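Jesdale Household Notes

Paper bags: keeping them, using them, knowing when to stop

Posted September 9, 2019

There is a gap between our fridge and the wall, and for most of my adult life it has been full of paper bags. They went in flat and came out in a landslide. My mother had the same gap, with the same bags in it for all I know. When we moved the fridge in August to find out what the smell was (a plum), I took the lot out, and it came up to my knee.

I'd stopped feeling smug about it some time ago. A bag you keep for nine years behind a fridge has not been reused, it has been adopted. So this page is what I do with them now. Most of it is old advice. Some of it I got wrong first.

Which ones to keep

Keep plain brown bags with a flat bottom. Keep anything with a gusset, as it will stand up by itself while you put things in it. Bags with twisted paper handles are good for carrying and annoying for nearly everything else, so I cut the handles off and use them to tie up tomatoes.

Throw out, or rather put in the recycling, anything with a grease spot bigger than a coin. Bags that have had fish in them go straight away, however sound they look. Shiny bags are usually lined with something and won't breathe, tear neatly or rot down, so you get the drawbacks of paper and of plastic together.

Anything damp goes too. I once dried a bag on a radiator. It came out the texture of a poppadom and split when I looked at it.

Storing them

Fold each one flat along its own creases and file them upright, like records, in one more bag of the same kind. When the outer bag is full you have enough. This rule has saved me more cupboard space than anything I ever bought from a catalogue, including the Plinda door rack, which held 40 pan lids in theory and in practice held the door open.

Crumpled bags needn't be ironed, whatever you may have read. Press them under a chopping board overnight. If it still won't lie flat in the morning, use that one for peelings.

Ripening fruit

Hard pears, hard avocados and the sort of peach sold for cricket practice will all come round in a closed paper bag on the worktop. Add a banana if you're in a hurry. Fold the top over twice and leave it somewhere you'll see it. That last part matters. A bag of pears is opaque, and a pear goes from bullet to soup in the time it takes to answer the phone.

Check every day by pressing near the stalk. Once they give a little, move them to the fridge and put the bag back in the file.

Don't bother with strawberries or grapes. They are as ripe as they will ever be when you buy them.

Mushrooms, bread and onions

Mushrooms keep far better in paper than in the film-covered tub they came in. Tip them in loose, fold the top once, put them on a middle shelf. They'll shrivel slightly in the end but they won't go slimy, and a shrivelled mushroom fries very well.

A crusty loaf stays crusty in paper for a day. On the second day it becomes a weapon. My compromise is paper on the first day, then a cloth bag, then toast.

Onions and potatoes both like paper and dislike each other, so give them a bag each. Roll the top down into a cuff so that it stands open, and punch a few holes in the sides of the onion one with a skewer.

Getting things in without ripping the bag

1. Open the bag fully before you start. Put your fist in and push the corners of the base out square. Half the split bags in this world were never properly opened.

2. Stand it on a hard, flat surface. A lap will not do, nor will a car seat.

3. Lower things in and let go at the bottom. Dropping a tin from the rim works exactly once.

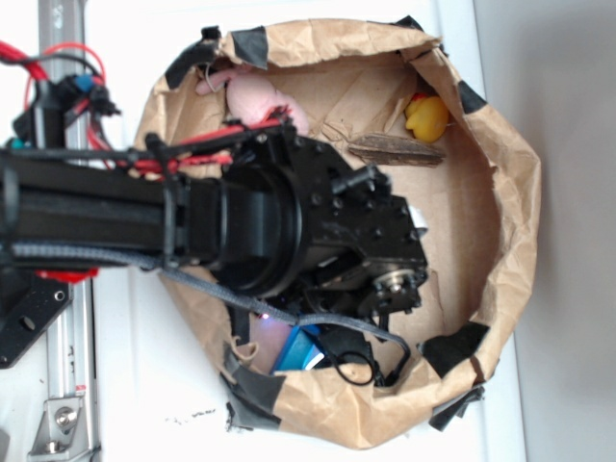
4. Put the heavy things in the base and boxes against the sides, and fill the middle with whatever is soft. Eggs on top, obviously, and then nothing on top of the eggs, less obviously, to judge by my husband.

5. Lift from underneath. If it has come out of the freezer, put it in a different sort of bag.

Drying herbs

Tie the stalks in a small bunch, put the bunch head down in a bag, gather the neck round the stalks and tie again. Hang it somewhere airy. The bag keeps the dust off and catches the leaves as they drop, and in a fortnight or so you can scrunch the whole thing between your hands and pour the result into a jar.

Write on the bag what it is. Dried mint and dried oregano look much the same in a dim kitchen, and I have made the lamb to prove it.

Saving seed works the same way. Poppies, nigella and coriander can all go in upside down. My neighbour Esperanza Yazzie does her lettuces like this and says to shake the bag whenever you pass it. She gave me an envelope of the seed last year, and I'm still finding lettuces in the gravel.

Cleaning jobs

Windows: a crumpled piece of brown paper and a splash of vinegar in water will do a window nearly as well as newspaper, with no ink on your fingers. Use the plain side.

Candle wax on a tablecloth: scrape off what you can with a blunt knife, lay a piece of bag over the mark and another underneath, and go over it with a warm iron, no steam. Move to a clean patch of paper as each one fills with wax. Try it on a corner first if the cloth belongs to somebody else.

Rubbish on the worktop: stand a bag by the board when you're doing a lot of veg. Fold the top down first, as with the onions. It takes the peelings, the onion skins and the lid you will be looking for later, and the whole thing can go on the compost once you've found the lid.
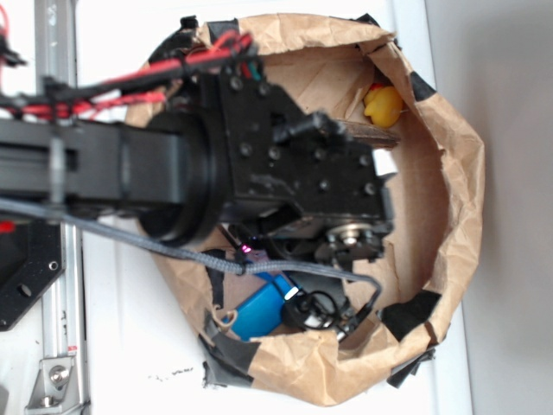

A brown paper bag, open on a white tabletop. Crumpled is fine for peelings.

Shoes: stuff wet ones with torn-up bag and change the stuffing after an hour, then again at bedtime. Keep them away from the fire. I know it's tempting.

In the garden

Torn into strips, brown paper is the dry stuff that a wet compost heap is crying out for. Ours spent a whole summer as a sort of green custard until I started adding a bag's worth each time I emptied the caddy. Scrunch the strips so they hold some air. Flat sheets mat together and you'll dig them up next spring, still legible.

Opened out and overlapped, bags will also smother weeds. Water them, put mulch on top, and cut a cross wherever you want to plant something. It won't stop bindweed. I don't know what stops bindweed.

Things that don't work

Putting a bag in the oven to roast a chicken. This one goes round every few years. Ordinary paper bags aren't made for it and can catch fire. Buy the proper roasting sort, or use a tin with a lid.

Microwave popcorn in a home-folded bag. Same objection, smaller fire.

Lining a bin that takes teabags. You will get as far as the back door.

Covering schoolbooks. It works perfectly well as far as the book goes, but no child has thanked anyone for it since 1983.

Letters

Ivan Kushnir writes to say that I was too hard on handles last time, and that he hangs his onions by theirs on a row of nails in the shed. He has tried a Jimuvby hook and prefers the nails. I've now tried it myself and he's right, provided the bag is only half full. The other half of my onions were under the lawnmower.

A reader who signs herself Mrs Kowalczyk asks whether mice eat paper bags. They don't eat them so much as furnish with them. If you store anything in the shed over winter, put the bags in a tin with a tight lid, and look in on it after the first frost.

Next time: string, and how much of it is too short to keep.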